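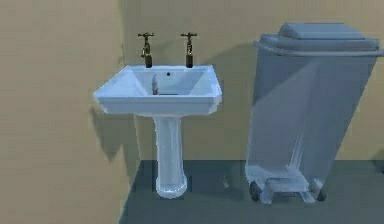
Do I need to restart the simulator every time I change a scene file? Only when you've changed a collision shape. Edits to positions, materials and lights get picked up the next time you hit Reset.

Ravora Set-Up Guide
Section 5: Getting the bathroom scene ready for the planner

Okay, so by now you've got Ravora installed and the viewer opens without yelling at you. If it does yell, go back to Section 4 and check your graphics driver, then come back. I wrote this part after setting up the Lemel bathroom on three different machines at our Nimidstead office, and I got something wrong on every one of them, so I've tried to put the warnings before the steps where they matter (and not at the bottom, where I never read them myself).

We're working on the corner with the pedestal sink and the big gray wheeled bin. It's a small scene, and it loads fast, but it's a good workout for a planner! There's a gap between the sink and the bin that looks inviting in the viewer, and how your planner treats it depends almost entirely on the settings below.

Before you start

Save your workspace. Loading a scene wipes any unsaved planner settings, and there's no pop-up to ask if you're sure. I lost an afternoon in August to this one.

5.1 Load the scene

1. Open the Scenes panel and pick bathroom_corner from the Lemel pack.
2. Leave "Spawn robot" off for now. We'll bring the arm in at 5.4.
3. Hit Load and wait for the status bar to say Ready.
4. Check that the sink, the bin, the walls and the floor are all there. You should also find one small, slender item standing up in the left half of the basin. That's your target object, and the scene tree lists it as basin_item.

Note: If basin_item falls over the moment you press Play, your physics step is too coarse. Go to Physics, then Step, and set it to 5 milliseconds.

5.2 Swap the collision shapes

The default collision shapes are boxes. A box around a sink means the bowl is solid as far as the planner knows, and it'll tell you the target can't be reached. I stared at that error for way too long.

1. Right-click the sink in the scene tree and choose Collision.
2. Change Box to Decomposed.
3. Set the maximum number of pieces to 44. Lower numbers start filling in the bowl again, and higher ones slow planning down with nothing to show for it.
4. Do the same for the bin, but 8 pieces is plenty. The lid sticks out past the body, so don't leave this one as a box either.
5. Close the simulator and open it again (see the question at the top of the page).

Caution: Turn on View, then Collision Shapes, and look at the two taps before you move on. Their cross handles are skinny, and the decomposer sometimes drops them completely. If they're missing, the planner will happily send the wrist straight through the brass. Add a small capsule by hand for each one.

5.3 Set the padding

Padding is the extra space the planner keeps around everything. I use 15 millimeters for the walls, the bin and the pedestal. Inside the basin that's too much, so set the sink rim and bowl to 5. You'll find both under Planner, then Clearance, and you can type the values right into the table.

Note: Padding doesn't show up in the normal view. Switch to the Frimpong overlay (the little orange square in the toolbar) to see it drawn over the shapes.

5.4 Bring in the arm and run a test plan

1. Go back to the Scenes panel, turn on "Spawn robot" and press Reset.
2. Place the base on the open floor in front of the sink. Keep it clear of the bin's pedal bar, which extends toward the front.
3. Select basin_item as the goal and choose Approach From Above.
4. Press Plan, but don't press Execute yet.
5. Drag the time slider through the ghosted path slowly and watch the elbow. Mine likes to swing out over the bin lid, which is the tallest thing in the scene.
6. If the path looks good, press Execute.

If you get "No path found," move the base back a little and plan again before you touch any settings. If you get "Start state in collision," the base is too close to the pedestal foot, which is wider than the part above it.

Once a plan runs clean, save it under Plans with a name you'll recognize later. Section 6 loads it back in and adds the camera.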